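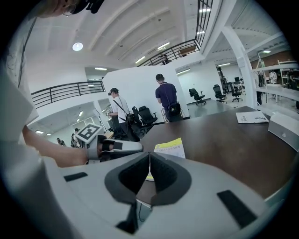
The money had to be spent by the end of June or it went back to Porkbridge, and by that Wednesday I had a list and no order. The list had 13 lines on it. The grant would cover four or five of them, depending on whose prices you believed. We had the two hand-held grippers out over the big brown table, mine with its dark finger pads almost touching and hers with the black-and-white marker on top, and next to them lay the sheet with the yellow header that I still couldn't read. My colleague leaned in over her gripper in her white shirt and glasses. There were people all over the lower floor and one more up by the railing, and she kept her voice down.

"Say the number again," she said.

"4000."

"For everything?"

"For everything that isn't the arm. The arm is next year."

She turned her gripper a little and looked at the marker. The year before, we had asked for the arm first. Porkbridge had written back that an arm with nothing to teach it was furniture. I had been angry about that letter for a month, and then I had started to think it was correct, which didn't make me less angry.

So now we were buying grippers for people to hold. The Kokik was 1634 with the pads and the cable. Two of them made 3268, and that left 732 for spare pads, mounts, storage, and shipping. Tichý had quoted us 2000 for one of theirs, but Tichý was in Urkotbridge, forty minutes by bus, and would fix a broken one while you waited in the front office.

"Two Kokiks," she said. "That's easy."

"What happens when one breaks?"

"Then we have one."

"And with Tichý?"

"Then we have two, and no money for pads."

I wrote that down. I had been writing things down all morning. On the back of the quote I had two columns, and the columns kept coming out even. When the Kokik side got longer, I would think of the repair shop and add it to the other side. Then I would think of shipping and add that.

She asked how long a set of pads lasted. I said the seller claimed a year. She asked a year of what, and I didn't have an answer, so I added a line that said "year of what?" and drew a box around it.

"I did cups all last week," she said. "Pick up the cup, put down the cup. My wrist hurts. If you buy the heavier one, I won't be the person doing cups."

"Which one is heavier?"

"Didn't you weigh them?"

I had not weighed them. I had compared the opening width, the cable length, the warranty, and the lead time, and I had a whole paragraph about import tax. Weight was on neither quote. I called Tichý from the stairs, and a man there went away and came back and told me a figure in ounces. Then I wrote to the Kokik seller, who answered before lunch with a figure in grams. I did the conversion twice. The Tichý was heavier by about as much as a full can of soup.

When I got back to the table she had put her gripper down and was rubbing the inside of her arm with her thumb. I told her about the soup.

"Well," she said.

I crossed out the Tichý column with one line, so that it could still be read. Porkbridge liked to see what you had turned down. Under the other column I wrote two Kokiks, then four sets of spare pads, then a shelf bin for each, then shipping. That came to 3911. She wanted to know what the 89 was for.

"Nothing yet."

"Put down wrist supports."

"Is that equipment?"

"It is if you write it under equipment."

I put it under equipment. The form had a box for the reason, three lines long, and I wrote that the operators would be doing the same movement several hundred times a day. I read it over. It looked like a thing I should have written on line one, before the opening width, and I thought about moving it. But the form was in ink, and the office that stamped it closed at four.

She signed where it said second reader. I took it upstairs. The clerk went down the page with a ruler, stopped at the crossed-out column, and asked if the bus to Urkotbridge still ran on Sundays. I said I thought it did. She stamped both copies and gave me the bottom one, and I went back down to tell my colleague the pads would take three weeks.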